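Peltbridge Surfaces Extends Countertop Line and Revises Installation Guidance

GRAMDEN, April – Peltbridge Surfaces has added a white finish to its Lillov range of solid countertops and issued revised installation guidance for the full range. Both take effect this month for orders placed through the Gramden plant and its trade distributors.

The new finish, sold as Lillov White, is supplied in slabs 19 millimeters thick. Standard slab length is 2000 millimeters. Longer runs are made up from two or more slabs joined on site with color-matched adhesive. The material is the same acrylic and mineral blend used in the existing gray and sand finishes, and the same blades, router bits and sanding discs can be used without change.

Pale finishes show adhesive lines and sanding marks more readily than dark ones. For this reason the company changed the order of the final sanding steps and lowered the permitted joint gap. Installers working to the previous guide should replace it before starting a white job.

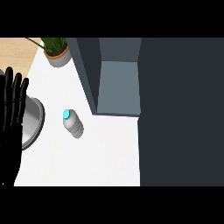
Under the revised guidance, slabs must rest in the room where they will be fitted for one full night before cutting. Base cabinets are to be leveled to within 3 millimeters over the length of the run. Sink cutouts need a rounded inside corner, and the cut edge must be sanded smooth before the sink is set. Joints may not be placed over a dishwasher or across a cutout.

"Most of the service calls we get on joints trace back to cabinets that were out of level," said Idun Strömberg, technical manager at Peltbridge Surfaces. "The old guide gave a tolerance for each cabinet. The new one gives a tolerance for the run, and it has to be checked with a straightedge before the slab goes down."

The Gerlach edge profile, a small bevel on the top and bottom edges, is now available on all Lillov finishes. It was previously offered on gray only. Edges can be finished at the plant or cut on site with a standard bevel bit.

The company supplied slabs for 357 kitchens during the trial period for the white finish. Feedback from those jobs led to a softer protective film, which peels in one piece and should be left on until the sink and faucet are in place.

Care instructions are unchanged. Surfaces should be cleaned with warm water and mild soap. Hot pans require a trivet. Light scratches can be removed with a fine abrasive pad, worked in small circles and rinsed.

Warranty terms for existing installations are not affected. Printed copies of the guide ship with each order, and distributors may request sample chips from the Gramden sales office.

Contact: Trade Desk, Peltbridge Surfaces, Gramden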